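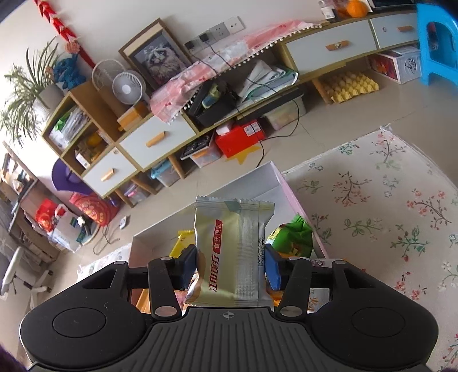
Ustero, ma pince à main, a maintenant ses doigts définitifs. J'ai repris les deux bras noirs ce matin, 16 vis en tout. Pour les essais je prends des sachets de snacks : le petit argenté et jaune a un bord serti, bon test pour les patins bleus.

Reste le jeu dans la tringlerie. Presque 200 prises notées depuis avril, 14 ratées — toutes sur du plastique lisse.

Prochaine étape : le même montage sur le bras Terine.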